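Two days at the Sadby wood fair

I had been promising myself a trip to Sadby for years, and every December I would look at the fair's notice and decide that it was too far, or too cold, or that the car needed tires first. This time my neighbor Shivam Gautam offered to split the gas and the driving, and so off we went before sunrise with a thermos of coffee and a bag of his mother's snacks that was meant to last the weekend and was finished by the second rest stop.

The fair is held in the old rail sheds at the edge of town, and if you care at all about trains you will enjoy the building as much as anything inside it. There is still a stretch of track set in the floor of the main hall, standard gauge, with 1435 mm painted on the wall beside it for the school groups. People park their strollers along it. The sheds are heated, but only in theory, so I would tell anyone going next year to wear two pairs of socks and to keep a hat on indoors without feeling silly about it.

We started with the turners, as I think most people do, since they are right by the door and you can hear the lathes from the parking lot. There were 47 stands listed on the sheet they hand you with your ticket, and I will not pretend we gave all of them a fair look. We lost a good hour at the Grewal stand alone. They are a family mill and they had brought slabs of ash, walnut, cherry and something pale and curly that I took for maple until a very patient young man set me straight (it was sycamore, and apparently I am the sort of customer he gets every year). Shivam bought a cherry offcut for a cutting board. He carried it under his arm for the rest of the day like a newspaper.

The part I had really come for was the afternoon talk by Tudor Jitaru on finishing wood that is going to be used around food. I have ruined two tabletops and a perfectly nice salad bowl in my time, and I wanted to know what I was doing wrong. Quite a lot, it seems! I put the oil on too thick, I don't wait long enough, and I sand as if I were angry at somebody. He had us all pass around the same piece of beech in three stages, bare, one coat, and four coats, and asked us to close our eyes and say which was which. I got the bare one right and mixed up the others.

He is a lovely speaker, slow and a bit mumbly, and he takes questions in the middle of his sentences, so that the talk ran well over and the folks from Vilta, who had the room next for their glue demonstration, stood at the back being very nice about it. Somebody asked about tables near windows, and he talked for a long time about how pale woods turn honey-colored and then deeper, and how a bowl left standing in one place all summer will leave its own round ghost on the top. His advice was to move things now and then, and otherwise to make peace with it. 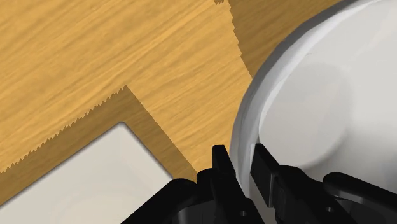

I thought of my aunt's kitchen table, which has a ghost of that kind from a fruit bowl she kept in the same spot for 30 years, and which none of us would dream of sanding out. He liked that when I told him afterward. He wrote down the name of an oil for me on the back of my ticket, and I have of course put the ticket somewhere safe and can't find it.

We stayed the night at Fesusness, a short drive down the coast, in a guesthouse with very good soup and very thin curtains. The second morning was quieter, and I'd say it was the better of the two for talking to people. The tool sellers had more time, the coffee line was short, and I got to try a drawknife, badly, on a shaving horse while a small boy gave me advice. Shivam bought a second offcut to keep the first one company.

Some practical notes for anyone thinking of going. Bring cash for the food stalls. The lot fills by ten, but there is a field across the road with a shuttle. The talks room holds 300 and you will still want to be early if you like to sit. The potato pancakes are by the north door and they run out before two.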